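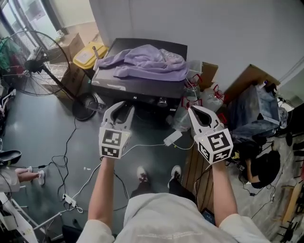

Two handheld grippers, with cables on the floor.

Home Fixtures Reports Equipment Juniors Contact

Last updated: January

Wellholm rink open day: plant, ice and skate room
January - Dilruba Siriwardena

The doors opened at 9.30 and the first tour left at ten. I joined the second group, which started in the plant room and finished at the skate counter. The rink holds 2,000 for league games and is home to Rira, whose first team was away. Public skating was suspended until 2 pm so that the ice could be cut and flooded twice for visitors.

Plant room

Wellholm runs an indirect system. Ammonia stays in the plant room and chills a calcium chloride brine, which is pumped through pipes set in the slab. There are two compressors. One carries the base load and the second cuts in after a flood or when a full crowd warms the building. The old shell-and-tube chiller came out last summer and a plate unit went in, with a smaller ammonia charge as a result.

Gumaro Escobedo, the rink engineer, took questions at the control panel. The slab sensors sit at four depths, and he works from the one nearest the surface. Brine flow is held steady and its temperature is moved to suit the session. Hockey gets colder, harder ice than figure skating. Changing over takes most of an hour, so the timetable puts the figure club first thing, before the plant is brought down for the evening. 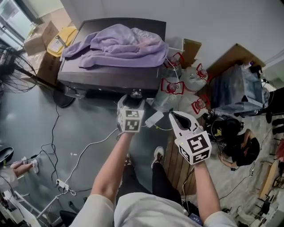 He was asked why the corner by the away bench goes soft in the third period. The cause is the door to the loading bay, which lets in damp air whenever it is opened. A second set of curtains is on order. Until they are fitted the staff keep that door shut from face-off to the final buzzer - deliveries have to wait.

Ice making

The sheet is kept at 30 mm. Thickness is drilled and logged at 15 points every week, and the edges are trimmed by hand where the resurfacer leaves a ridge against the boards. Flood water is heated and passed through a softener. We watched one full resurface from the penalty box. It took 12 minutes including the nets, slower than on a match night because the driver stopped to show the blade setting.

Lines and circles are painted on a white base, then sealed with thin coats put down by spray boom. The paint goes in once a season. The blue line at the far end had a visible kink this year and will stay that way until the ice comes out.

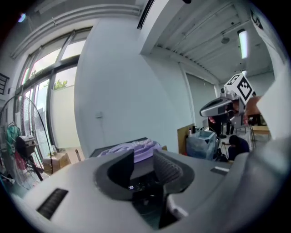 Skate room

Sharpening is done on a Ševčík twin-wheel machine, one wheel for roughing and one for the finish. The standard hollow for hire skates is 19 mm. Players may ask for anything deeper, and most defencemen in the Rira squad do not. Edges are checked with a bar gauge across the blade. I had my own pair done and the edges were level on both.

Barevier had a stand next door with cut sections of composite sticks. The flex rig was useful, the price list less so. Their shorter junior shaft was not on show.

Getting there

Parking is free on open days and full by 9.45. The bus stops outside the east entrance. Bring a coat for the plant room queue, which stands in the yard.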